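In Praise of the Sock Hanger

I love a sock hanger! For 30 years I draped socks over radiators (and lost plenty of them behind the furniture), and then my neighbor Zlata Bilyk gave me one with clips. It takes up no room, it folds away, and hanging a small load on it is a pleasure. I do think the socks should be laid out flat in a row first, pairs together, so you spot the odd ones before you start clipping. And why not buy a hanger shaped like a cloud?

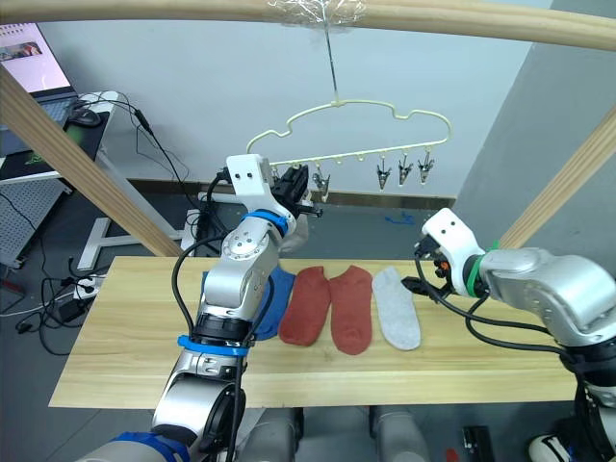
Where to Hang It

Anywhere air moves. Mine lives by the back door.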